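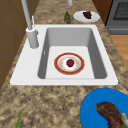 So Didham finally had its open day and I went, and I am typing this on the train with a dying laptop so bear with me.

Quick background for anyone new — Didham is the robotics outfit over the old print shop, and they do kitchen stuff. All in simulation for now. The program is called Florunel and it's basically a fake kitchen where a robot practices chores, over and over, until it stops being terrible. Homa Ranjbar ran the morning session. Very fast talker. I got maybe half of it down.

Doors at 11. Coffee, name stickers, a room with more than 300 chairs in it which felt optimistic, and then it filled up. Had to stand at the back for the first talk. My own fault, I stopped for a bagel.

Homa started with the sink tasks. Plate in the basin, robot has to get hold of it and put it somewhere sensible. The food gets shuffled between runs, so one time there's a strawberry in the sink and the next it's up on the counter. Reason being, if everything sits in the same spot every time the robot just memorizes the spot. Makes sense. My nephew learned piano that way and still can't read a note.

What surprised me was how long they've been stuck on plates. Flat thing, low rim, walls on every side of it. She said they did 145 versions of the plate task before they let anybody outside the office watch one.

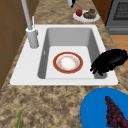 Does a person steer the robot while it practices?

Sometimes. Homa said the first runs of any new task are driven by a person with a hand controller, and after that the program takes over and tries to copy what it was shown.

Then a break. Then Ehsan Nazari, who I'd really come for becuase of his old posts on the Arabzadeh forum. Much quieter guy. He did the section on doors and cabinets and he brought a list of 5 ways a cabinet can go wrong, of which I wrote down two: pulling at the wrong angle, and letting go too early. Sorry. The pen situation was bad.

He let people from the audience try the controller too. I got a turn! I was awful. You think you're level with the thing and you're nowhere near it, there's no feeling in your hand at all, just the screen. 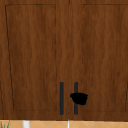 Grabbing a handle is the part I keep thinking about. I've opened my own kitchen cupboards every day for years and never once planned it. Ehsan's point was that a double door makes the job harder, with two dark bars side by side and hardly any room between them, so the gripper has to deal with the right one and keep clear of its neighbor. Add wood grain all over and not much else to go by, and I felt a bit better about my turn.

Asked him after if any of this runs on a real machine. There's one called Soron, not on show, maybe in August. He wouldn't say more and I didn't push.

Anyway. Good day, too warm in there, the sandwiches went early. If they do another one I'd go for the afternoon and skip the welcome speech. Will fix typos tomorow. Next stop is mine.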